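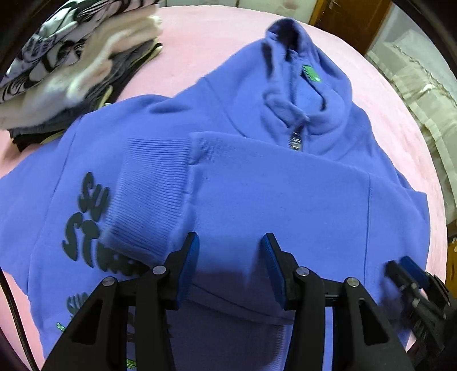 Mon 29 July. Folding has been my job at Cilarside long enough that I do it with my head somewhere else, and that's exactly what stopped working once we started folding with grippers in our hands. I keep having to decide things! Hoodies are the worst for it. With one sleeve across the chest and the cuff sitting on top of the print, my own fingers would just smooth the hood down and carry on, but with two black fingers and a pair of blue pads I have to pick an edge and commit to it. Vidar says the pausing is fine, the folding cell at Satville can learn from slow hands. My wrists have opinions about slow hands (note to self: ask for the lighter handles again).

The other change is the talking. The old folding table was basically a radio show, everyone going on about their kids and the parking. Working with a gripper in each hand I go quiet, and so does the whole Birkett shift. We've agreed to stop for tea together at 4, grippers down, even if somebody is halfway through a sweatshirt.
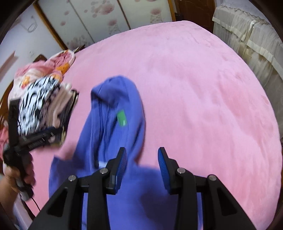 Are we losing hours when the cell starts in December?

The hours stay the same through the trial, but the work shifts. Plain towels and sheets go to the cell first, and we keep anything with a hood, a zipper or a stain, plus the checking. After the trial it gets looked at again, and I don't have that part in writing yet.

What bugs me is the checking. Watching a machine fold is a lot duller than folding, and the Pukanside people told us they rotate off it every 27 minutes. I want that here too, from the first day.
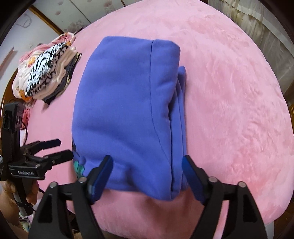 Mwende Magesa
Folding lead, day shift, Cilarside

Tall bundle for hoodies from now on, please, all of us the same way. I like the layers stacked down one side, and a bit wider at the bottom is OK by me. Vidar, can you put that on the wall sheet before the Birkett shift comes in? And I still need the new pay grade for checkers from you.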